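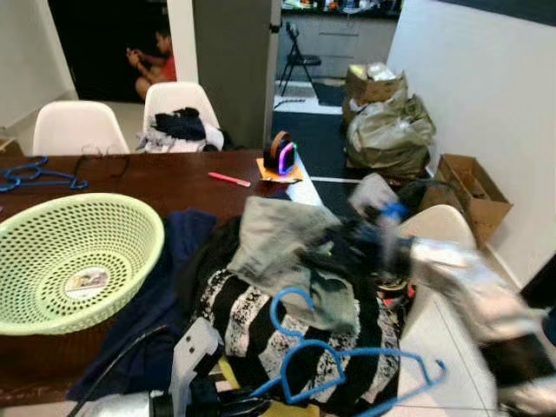

Pluvel

Steltus 20 Dehumidifier
$259
In stock at our Ovurgate store and online

If you have ever come home to a house that smells a little like an old tent, or picked up a shirt in the morning and found it still clammy at the seams, you already know why we carry this machine. We have sold a good many dehumidifiers over the years (some of them loud enough to drown out the radio), and the Steltus 20 is the one we keep coming back to for an ordinary home.

It takes up to 20 pints of water out of the air in a day and sits on four casters, so you can roll it from the laundry room to the basement to the back bedroom as the seasons change. The handle folds flat into the top. The cord is nice and long, and there is a proper place to wrap it, a small thing that we wish every appliance maker would think of.

Drying clothes indoors

A lot of our customers buy theirs in March, when the weather is still too wet for the line outside and the radiators are going off one by one. Laundry mode runs the fan on high and keeps the humidity setting low for as long as you ask, up to a full night. Close the door and windows, give the shirts some room between hangers, and point the louvers toward the clothes from a few feet away. Heavy things like jeans and bath towels will want longer, and it helps to turn them once before bed.

Please don't hang anything over the machine itself! The air comes out of the top, and a dripping sleeve is no friend to the control panel.
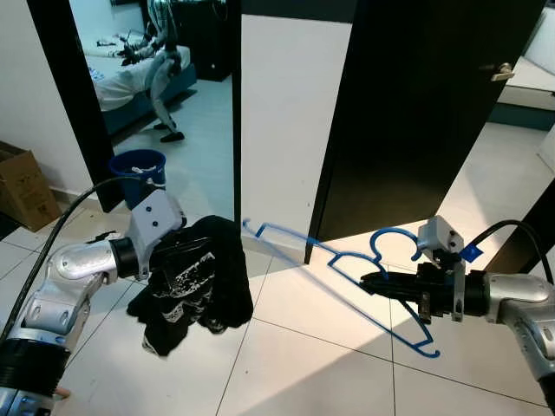 Emptying and draining

The tank slides out from the front and has a lid with a pouring lip, so you can carry it to the sink without leaving a trail down the hallway. When it is full, the machine stops by itself and a light comes on. There is also a chime, and yes, you can switch the chime off — hold the tank button until the light blinks.

For a basement, you may prefer the hose. It comes in the box and screws onto the port at the back, and as long as it runs downhill to a floor drain you can forget about the tank altogether.

Filter and care

The filter lifts out and rinses clean under the tap. Let it dry fully before you put it back. The panel counts the running time and shows a reminder after 3000 hours that the filter should be replaced, and we keep the Wieser replacement on the shelf next to the machines.

If you move the unit in a car, try to keep it upright, and if it had to lie down, stand it up and leave it overnight before plugging it in.

What's in the box

Steltus 20 dehumidifier, with filter fitted
Drain hose
Four casters
Printed guide

Warranty and returns

Covered for 2 years, parts and labor. Bring it to the Ovurgate counter with your receipt, or write to us and we will send a prepaid label. Our next delivery of the white model is due Wed 18 September, and you are welcome to reserve one by phone.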